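抓小偷这件事，他干了十九年

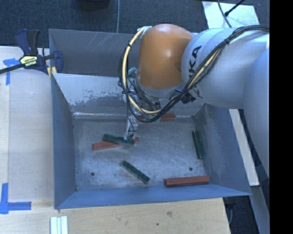
我跟阿什拉夫·菲拉利（Ashraf Filali）约的是早上七点，他说这个点好，夜班的刚交班，白班的还没醒透，没人来烦他。结果我六点五十到的时候他已经坐在那儿喝第二杯薄荷茶了，面前摊着一沓打印出来的表格，边角都卷了。

他是杰尔波特（Jellport）警局盗窃组的组长，手底下八个人，管着整个港区加上山脊路（Ridgeway）那一大片老居民楼。我原本想聊的是自行车，我自己去年丢过一辆，报了案，没了下文，心里一直有点气。我就直接问他：你们到底管不管自行车？

他笑得茶差点洒了。“管啊！你以为我这沓纸是什么？”

那沓纸是去年全年的自行车报案记录，一共408起。他说这个数他自己也不信，真正丢的肯定比这多得多，很多人丢了就丢了，嫌麻烦，连电话都不打。“你要是不报案，在我这儿这事就没发生过。上头看数字，数字小，就给我少派人，少派人就更抓不着，抓不着你们就更不报。”他拿笔在桌上画圈，画了好几圈。

我问那报上来的408起里头找回来多少。他翻了半天，翻到最后一页给我看，168辆。我说这比我想的多啊，他立刻摆手，说你别高兴太早，找回来的里面有一大半是一次端出来的。

然后他就讲了一月份那个案子，这才是我后来写这篇稿子的原因。

事情是从一个叫拉德娃·什赖比（Radwa Chraibi）的姑娘开始的。她在港口那边一家面包房上班，凌晨四点出门，全靠一辆绿色的旧车。车丢了以后她每天走四十分钟去上班，边走边生气，下了班就在二手网站上一页一页地翻，翻了三个星期。有天晚上她看见一辆黑车，车把上缠的胶带跟她的一模一样，那个缠法是她爸教的，从里往外反着绕。

我后来给她打了电话。她说话特别快，我录音都得放慢了听。“我一眼就认出来了！他们把车喷成黑的，喷得还挺难看，可是胶带没换，懒嘛。我当时手都抖了，我就想，我要不要自己约他出来？”

她没有自己去，这一点菲拉利反复跟我强调，让我一定写上：千万别自己去。她第二天下班直接走进警局，把截图打印了十几张，啪地放在值班台上。值班的是阿斯玛·尤尼斯（Asmaa Younis），组里最年轻的探员，那时候刚调过来两个月，手上还没有自己的案子。

尤尼斯后来也过来跟我们坐了一会儿，她话少，问一句答一句。我问她当时怎么想的，她说：“我想，卖家的照片背景里有一面墙，墙砖我见过。”

她奶奶家就在山脊路，小时候天天在那一带跑。她顺着那面墙找过去，是一排老车库，租户登记得乱七八糟，有的名字都是好几年前的了。她没急着敲门，先把那个卖家发过的所有帖子都存了下来，一条一条地跟报案记录对。光对这个就花了九个晚上。菲拉利在旁边插嘴说他那时候还嫌她慢，催过她两回，“我现在认错”。

对出来的结果把他们自己也吓着了。同一个人，换着账号卖，价钱最低的300，最高的要到700，都比市面上便宜一截，又没便宜到让人起疑心。菲拉利说这个定价是动过脑子的，“太便宜了买的人会怕，他就让你觉得捡了个小漏”。

收网是个星期六，天还没亮。我问有没有撞门什么的，两个人一起看我，好像我问了个很傻的问题。没撞门。尤尼斯装成买家约了看车，对方自己把卷帘门拉起来了，还问她要不要顺便看看头盔。

（头盔也是偷的。）

里面的车一直堆到顶上，有些拆了轮子挂在墙上，还有儿童车。菲拉利说他看见儿童车那一下是真的有点火，“你偷个小孩的车干什么呀”。一共抓了两个人，案子还没判，名字他不肯说，我也就没再问。

真正麻烦的是后面。车找着了，车主找不着！好多人压根没留车架号，报案的时候只写“蓝色，有点旧”。你去数数这城里有多少辆蓝色有点旧的自行车。局里后来请了阿姆尔·塔希里（Amr Tahiri）来帮忙，他在拉卡（Raka）街上开修车铺，开了半辈子，很多车经过他的手，他瞅一眼链条就能说出这是哪条街谁谁谁的。他来了三个下午，认出来不少，有一辆优尼克（Unik）牌的折叠车，他说上个月刚给换过刹车线，当场就掏手机给车主打了过去，人家还以为他是骗子，把电话挂了。

我问菲拉利，抓了这一窝，今年是不是能消停点。他想了想，说头两个月报案确实少了，到第三个月又慢慢爬上来。“有人空出位置，就有人来占。”他不太爱讲大道理，讲到这儿就停下来喝茶。

我又问老百姓能做点什么，他掰着手指头给我数，我照抄在这儿：车架号一般在五通底下，翻过来拍张照存手机里；锁要锁车架，别只锁前轮；楼道里也要锁，山脊路那边一大半都是在楼道里丢的；丢了当天就报，别等周末。还有就是在网上看到自己的车，截图，带链接，来警局，别约人。

“别约人你写两遍。”他说。

好，别约人。

临走的时候我才跟他提了我自己那辆，灰色的，后座有个焊过的地方。他居然当真了，把那沓纸拉过来从头翻，问我是哪个月丢的，在哪儿丢的，翻了足有十分钟。没有。他问我当时报案留车架号了没有，我说没有，他就那么看着我，我只好低头收拾录音笔。

局长马哈茂德·瓦菲（Mahmoud El Ouafi）本来也答应跟我聊几句，关于盗窃组能不能加人的事，我在走廊等到快十点，秘书出来说他去市里开会了，改天。等约上了我再接着写。

拉德娃的车倒是回来了，还是黑的。她说攒点钱要喷回绿色，胶带不换。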